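Search this forum Search Advanced search

Condensation under a corrugated metal ceiling, unheated workshop

ridgevent22
Workshop with a corrugated ceiling on beams, slab floor, no heat. On clear nights the underside of the metal sweats and drips by morning. The Lultgate sales desk quoted me for their stick-on fleece. Wainwright wants to spray closed-cell foam, 2 inches. The foam costs far more. Is the fleece enough?

dewpoint_dan
Fleece stores water and gives it back when the metal warms up. It does not lower the humidity. Post your readings if you have them. A cheap logger is fine.

ridgevent22
Logger at beam height, 10 September 2021: 9 nights out of the last 20 with the metal below dew point. Ceiling and floor.

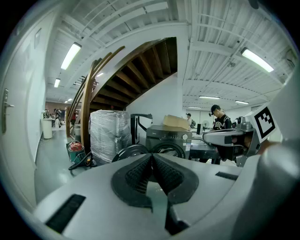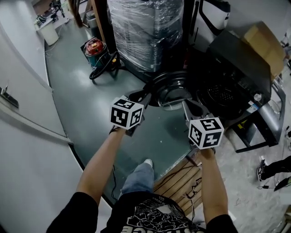 Door seals are poor and there is no ridge vent, despite my user name. I can get Trurkska vent strip locally. I would also like to know whether the slab is adding moisture before I spend anything overhead.

slabtest
Tape down a square of clear poly, all four edges, and leave it a couple of days. Water under the sheet means the slab is feeding the air. Water on top means the air is feeding the slab. Do several spots, including one near the door.

purlin_pete
I disagree with dan on fleece. Nine nights is mild. Mine went up over a similar span and has not dripped since, but I have open eaves and it dries by noon. Without airflow it will stay damp and grow mold.

dewpoint_dan
Then we agree. Airflow first, fleece second.

kmh_sheetmetal
Neither, if he plans to heat the place later. Fleece does nothing for heat loss. Foam keeps the warm air off the metal. Check the fire rating though, most exposed foam needs a coating. Plasinix sells one, ask your inspector whether it is accepted.

purlin_pete
He said unheated. Foam also hides leaks at the fasteners.

ridgevent22
No heat planned. Poly squares are going down tonight, vent strip in October. I'll hold off on both quotes until I have the slab result.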